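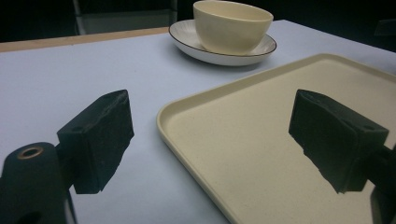
三、托盘、小碟与碗的摆放和收拾

本节适用于 Liretti 浅口托盘，以及与之搭配的白色小碟和米色碗。托盘为长方形，圆角，四边有一圈低矮的边沿，表面哑光，带细密斑点。包装盒上写着“一盘到底，桌面永远整洁”，这句话请打个折扣再看。

摆放

1. 先把桌面擦净。浅色桌面不显灰，不等于没有灰，用手掌抹一遍再说。

2. 托盘平放，长边与桌沿平行。所谓“随意摆放更有生活感”，我们试过，端菜的人都不太赞成。

3. 先放碗，再放小碟。碗重，应靠近托盘中部；小碟可以放在盘内，也可以留在桌上。

4. 双手握住两条短边，轻轻抬起，看碗是否滑动。滑动就放下，重新调整。

注意：边沿很低，挡得住几滴茶水，挡不住一碗汤。盛汤时不要超过碗的一半，也别指望哑光表面防滑。宣传页上的“稳固抓附”没有附任何测试条件。

收拾

5. 先取走小碟，再取碗，最后收托盘。不要连碗带碟一起倾斜着倒残渣。

6. 托盘用软布和温水擦洗，水温不超过 60 度。圆角内侧容易积垢，多擦两下。

7. 晾干后竖放。碗和小碟分开叠，不要把碗扣在托盘上存放，时间长了会留下圈印。

小心：不要使用钢丝球。斑点表面能遮住污渍，也能遮住划痕，等看出来时通常已经晚了。

说明：有用户来信问，斑点深浅不一算不算瑕疵。按 Rilasell 的答复，属于正常差异。我们没有更好的解释，只建议收货当天对着窗光看一遍，不满意就趁早换。

配件

替换托盘的订货号为 2162，碗和小碟需另购。“套装更优惠”的说法请自己算过再信，只缺一只碗的人没有必要买整套。

清洗剂的选择见下一节。

修订：2019年6月23日，Anika Fitzsimmons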